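How does a robot learn to pick stuff up?

OK so quick one today, because lots of you wrote in asking the same thing. Robots are good at math. Why are they so bad at picking up a sock?

Think about your own hand. You see a cup, you grab the cup. Easy. But you had years of practice! As a baby you dropped spoons, squished bananas, missed your own mouth. All that dropping was learning.

A robot hand starts with nothing. No bananas, no spoons. So people have to give it examples. Lots and lots of them.

What's an example?

One example is one little job, start to finish. Reach for a thing. Squeeze. Lift. Put it down. Let go. Done, that's one. Then you do it again, a bit differently. Move the thing over. Turn it sideways. Swap it for something else.

You could steer a big robot arm through every single job, but it's slow. Really slow. So lots of teams use a hand-held gripper. It's a tool with two fingers, a bit like the grabber your grandpa uses to get leaves out of the pond, only with a camera on it. A person holds it and does the job. The camera records what the fingers are doing the whole time.

Nafula Mohamedi runs a team like this at a place called Kuvby. Her new people start with 25 examples on their first morning, all with the same object. Boring? "Very," she says. "But your wrist learns too."

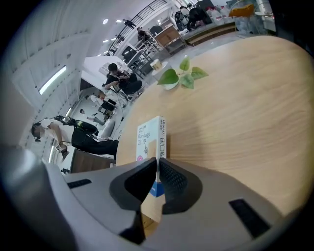 Small boxes are a favorite for beginners. Flat sides, nice and stiff, easy to pinch. But a box can still go wrong. Squeeze too hard and the sides crumple. Too soft and it slips out. Grab it too high up and it swings. The robot needs to learn about all of that, and it can only learn what's in the examples.

So why not do it at one tidy table with nothing else on it?

Good question, and Victor Makori on the same team has a story about that. They once trained a system with examples from one desk only. It worked great! Then they moved the robot to a different desk. It did 3 grabs out of 41. The system had got used to that one desk, the color of it, the lamp, everthing. So now they change tables, change rooms, leave other stuff lying about. People walk past in the background – fine. Homes are messy, schools are messier.

What about mistakes?

Some get thrown out. If the camera was covered up, or the person forgot to let go at the end, bye. But a wobbly grab that gets fixed halfway is worth keeping. It shows the robot how to fix a wobble. Somebody has to watch the recordings back and decide, and that job takes nearly as long as making them.

Try it at home

You need kitchen tongs and 18 small things. Ask a grown-up first, no glass and nothing sharp.

Pick up each thing with the tongs and put it in a bowl. Write down wich ones were hard. Now do it again with your other hand. Then get a friend to try using only your notes, no peeking at how you did it.

Did your notes help? What did you forget to write down? Send us your hardest object – last time the winner was a wet grape.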